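Getting Around Without Your Own Car: Handout for Unit 4

Okay, so last time we finished up with parking, and I promised we'd get to the stuff most of you came for, shared cars and shared bikes. A few of you asked for my notes because I talk too fast, so these are my notes, cleaned up a little (not a lot!). Bring them along, because the exercise at the end won't make sense without the part on pricing.

First, words. People say "car sharing" for at least three different things and then argue past each other for an hour. I've done it myself at dinner.

Station-based sharing means the car lives in one fixed spot. You book it, you pick it up there, and you bring it back to the same place. It's the oldest kind and still the one I use most.

Free-floating means you find a car on the street with your phone, drive it, and leave it anywhere inside the service area. Great for one-way trips, terrible when it rains and everybody has the same idea.

Peer-to-peer means you're borrowing a private person's car through a website that handles the booking, the money and the insurance. The car might be spotless or it might have a dog blanket in the back, and I've had both in one month.

Then there's ride sharing, where somebody is driving to Virkby anyway and you pay for a seat. Please keep that one separate in your head! The driver is making the trip with or without you, and that changes both the cost and who is responsible for what.

For this unit I made up a little price sheet with two providers, Illoseo (station-based) and Wunance (free-floating). You'll find the full table in the back of your folder, but the short version goes like this. Illoseo charges 4 dollars an hour plus a fee for every mile, and there's a monthly membership of 14 dollars. Wunance has no membership at all and charges by the minute, 27 cents, with fuel included.

Now, 27 cents sounds like nothing, and that's exactly why I like starting with it. An hour of Wunance comes to $16.20. If you're zipping across town and walking away from the car, fine, lovely, no complaints. If you're parking outside a furniture store while you try out sofas, the clock keeps running, and you're paying for a car that's standing still. I did this once with a whole Saturday's worth of errands in my early days and felt pretty silly when the receipt came.

With Illoseo it's the other way around. The hours are cheap, the miles add up, and the membership is there every month whether you drive or not. So when you compare them, write down your trip before you look at the prices. Where are you going, how far is it, how long will you be there, and do you need the car to get back? I'd say most bad choices in this area come from skipping that step and just opening whichever app is already on the phone. 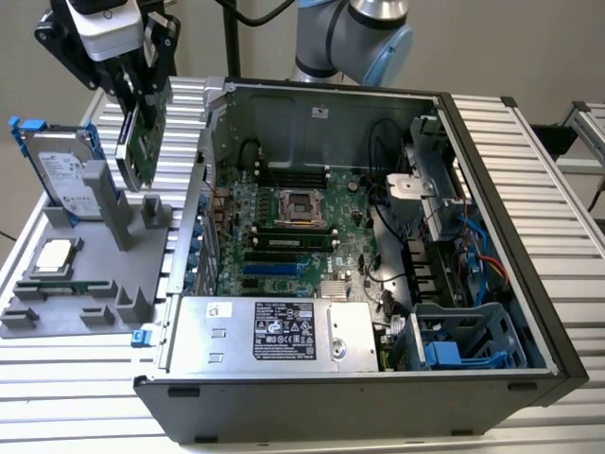 One reader of last term's handout wrote back that I'm too easy on the hourly model. You pay for the time you're stuck in traffic as well, she said, and if you're late the next person is left standing at an empty parking space, so she always books an extra hour and ends up paying for time she doesn't use. In her part of Ellery there's only one station within walking distance, and when that car is gone it's gone.

I think she has a point, and I've added it to the notes. Padding your booking is a real cost, so please put it in your calculations. Distance to the station is another one. If you need 14 minutes to walk there with a stroller, the cheap car isn't so cheap anymore, even if the money says otherwise. How you put a value on that is up to you, but do put something down.

A few things on insurance, since this is where the questions always pile up. With most shared cars you're covered, but there's a deductible, and the deductible can be a nasty surprise. Look for the amount before your first trip. Look at whether you can lower it by paying a bit more, and whether that's per trip or per year. Check who else is allowed to drive, too (your sister with a perfectly good license may not be!). And walk around the car before you start. Take a picture of any scratch and report it in the app right then, before the engine's on.

For ride sharing, the question is mostly whether the driver is sharing costs or making a profit. Splitting gas and tolls is usually treated as a private arrangement, while earning money from it can push the trip into commercial territory, and a regular car policy may not like that. Rules differ from place to place, so I won't pretend one sentence covers it. Ask the insurer.

Bikes and scooters get their own session, but let me just say that they belong in the same comparison. For anything under 3 miles I'd price a bike first and a car second.

Exercise

Take a trip you really make, for instance a grocery run or a visit to a friend in Virkby. Work it out with Illoseo, with Wunance and with whatever bus or train there is. Use the real length of your stay, not the length you wish it was. Add the walk at both ends. For Illoseo, divide the membership by the number of trips you expect to make in a month, and then do it again with half as many trips, as we're all optimists in June.

Write your result on one page. I don't need a polished report, a scribbled table is okay as long as I can follow your numbers. If your answer is "I'd take the bus," that's a perfectly good answer, just show me how you got there.

For next time, please read the section on deposits and cancellation fees. We'll start with those, and then go on to what happens when the car you booked doesn't show up.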